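Stukura project log: cloth folding with a hand-held gripper

Posted May 11, 2026

The module asks for a manipulation task and a data set that someone else could train on. Our group took cloth. The other groups in the robotics club took blocks and cups, and they finished collecting in April. We are still going, and this post records where the work stands.

The hardware is the Harb gripper, second revision. It has two parallel linkages driven from one trigger, with blue pads on the inner faces of the fingers. The camera sits behind the jaws and looks forward over them. Nothing is motorised at this stage. A person holds the tool and does the task, and the video plus the jaw opening is what gets logged. The arm comes later, once there is a policy worth putting on it.

The target is 300 usable episodes. An episode starts with the jaws open above the bed and ends with the jaws open again and the garment released. Anything that starts with the jaws closed is thrown out by the checking script, and I have lost more recordings to that than to any real fault.

The first sessions used a plain sheet and one T-shirt. The segmentation worked well on those and told us very little. I moved to a patterned bedspread and garments of different colours, with the room left as it is.
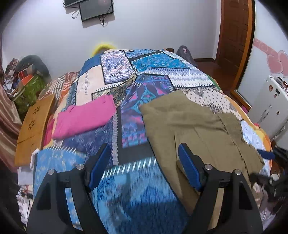
Why use a hand-held gripper instead of driving the arm remotely?

Speed of collection, mainly. Teleoperating the club's arm takes far longer per fold, it has to be booked, and it can't be carried into a bedroom. The hand-held tool has the same finger geometry as the one that will go on the arm, so the views should transfer with little correction.

The patchwork has been the useful part. The segmentation model treats each printed panel as a candidate object, and with its default settings it will propose a grasp on the edge between two panels. There is no cloth edge there to pick up. Raising the minimum boundary score removed most of these proposals. It also removed some real hems where the garment was close in colour to the panel under it, so the threshold is a compromise and I am not happy with it. The pink garment survives any setting I have tried. The olive one does not.

Motion blur is the second problem. The camera runs at a fixed exposure and the wrist moves faster than I think it does. I wrote a small filter, called Plonero for want of anything better, which scores each frame for sharpness and marks episodes where the approach is too blurred to use. It is a Laplacian variance with a sliding window. It works tolerably on the bedspread and badly on plain cloth, where a sharp frame and a blurred one score much the same. The window is 5 frames at present. A longer one hid short bursts of blur just before the grasp, and those are the frames that matter.

Shadow came third. With the ceiling light behind the operator, the jaws throw an outline of themselves on to whatever is underneath. On dark cloth it can be ignored. On a flat brown blanket it is the strongest feature in the region between the fingers, and an early version of the policy learned to close on it. Augmenting the training images with random dark patches helped. So did keeping some of the shadowed episodes in the set and labelling them properly, which I should have done from the beginning.

The order of work I am following now, for anyone in the club repeating this:

1. Calibrate the jaw opening. Close fully, zero, open fully, and check the logged value against callipers. Repeat if the tool has been dropped.

2. Lay out the cloth and record the approach. Keep the jaws open until both finger tips are in view over the fabric, and move slower than feels necessary.

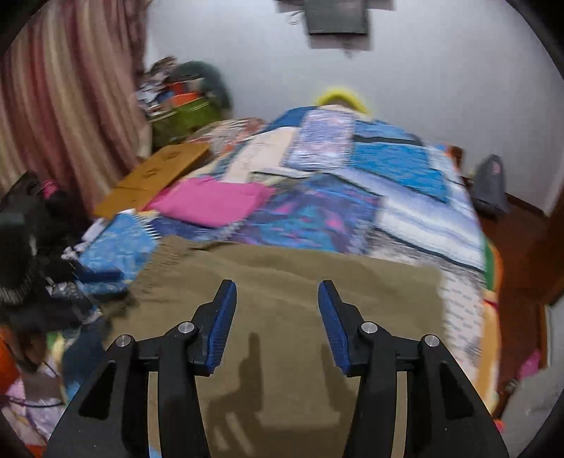

3. Grasp at a hem or corner, lift, carry across and release. One fold per episode.

4. Run the checking script and Plonero before changing the layout, so that a bad take can be repeated.

5. Copy everything to the Wuvance drive and note the lighting in the text file.

The raw count is 303 recordings, which sounds like enough until the rejects come out. I will post the usable figure when the labels have been checked. The next job is the threshold for the olive garment, probably by training the boundary score on our own cloth instead of adjusting it by hand.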